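About Giltia

Giltia started in 2014 in the back half of a tire shop, with three people, one secondhand arm and a coffee maker that we still own and still argue over. Janaína Rangel and Gilmar Lacerda had been teaching evening classes in machine maintenance, and their students kept asking when they'd get to the robots. So they signed a lease and hoped for the best!

These days we're a school with daytime and evening programs, and our students range from high school juniors to folks who have spent thirty years on a factory floor and want to learn what the new equipment is up to.

If you'd like to get a feel for the place before you sign up for anything, come to the July open day. It falls on a Sunday, we open the doors at 10 a.m., and you're welcome to wander in whenever church or breakfast or the dog allows. Last year 241 of you came, which was a wonderful squeeze, and we've moved the welcome table out to the parking lot so the hallway can breathe a little.

Most visitors head for the Clallus room first. Neusa Nogueira runs the two-arm demonstration there, and she starts everyone in simulation, because that's how our own students start. You get to see the arms work on a screen, ask for another try, and take as long as you like over it.
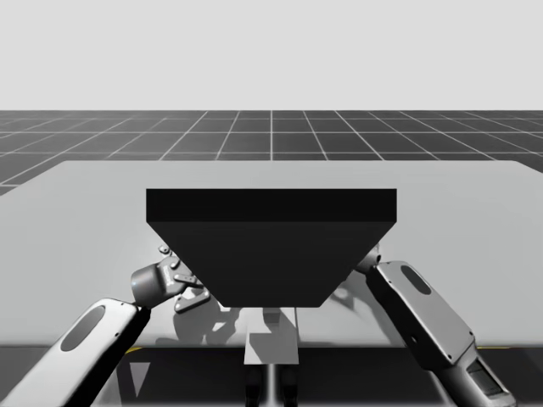
After that, Marlene Sales takes small groups through to the workshop, where the real arms are — please tie back long hair and leave the flip-flops at home. Her talk runs a good half hour, longer if somebody asks about gearboxes, and somebody always does.

Aleksandra Jabłońska, who looks after admissions, will be at the front desk all day with course lists and payment plans. She's happy to talk with parents, too, and can book you a quieter weekday visit if crowds aren't your thing. Ring the bell at the side door, Room 3, and come on in.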